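Setting Up Your Watchlist

Welcome to the fun part! Once your Wamska account is open, you can tell it which shows, films and books you're waiting for this year, and it will keep track of release dates for you. The catalog holds 3,362 upcoming titles right now, so there's plenty to dig through.

1. Open the Coming Soon tab and tap Start a List.
2. Pick at least five titles. Go wild — you can drop any of them later.
3. Tap the bell beside a title to get an alert on release day.
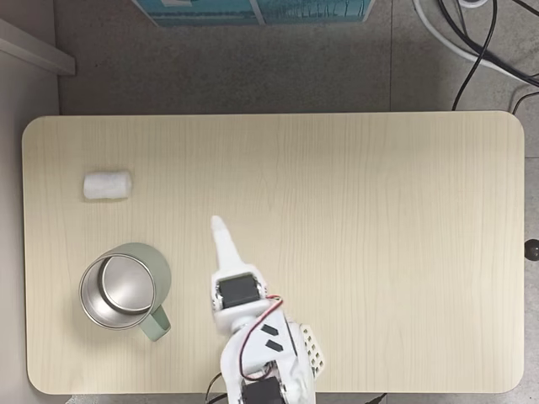 4. Choose your region under Settings, then Dates. A series that lands in February in one country may come much later in another.
5. Tap Save. Your list now shows up on every device you're signed in to.

Note: Titles marked TBA have no date yet. Leave the bell on and you'll hear the moment one is announced, which is a great feeling when it's a second season you'd given up on.

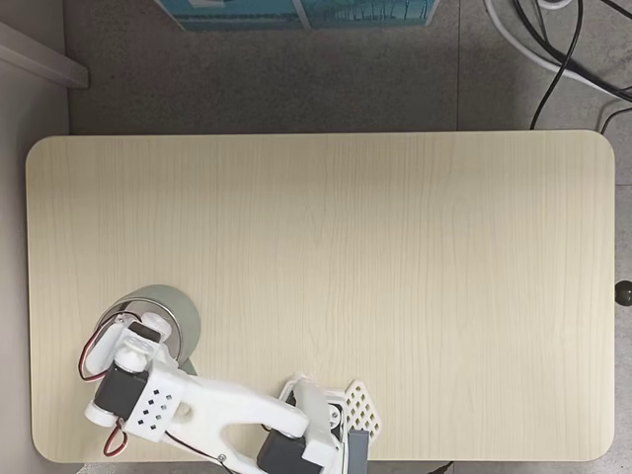 Photo: Irja Kallio / Merkdale

Sharing a list

6. Open the list and tap Invite. Up to eight friends can join, and everyone can add titles and vote on what to watch first (the voting gets lively!).
7. To keep a list to yourself, switch Visible to Off.

Caution: Deleting a shared list removes it for everybody on it, and it can't be brought back. If you only want out, tap Leave List.

Imported lists from Celtwood keep their star ratings but lose their comments. Copy over any you love before you import.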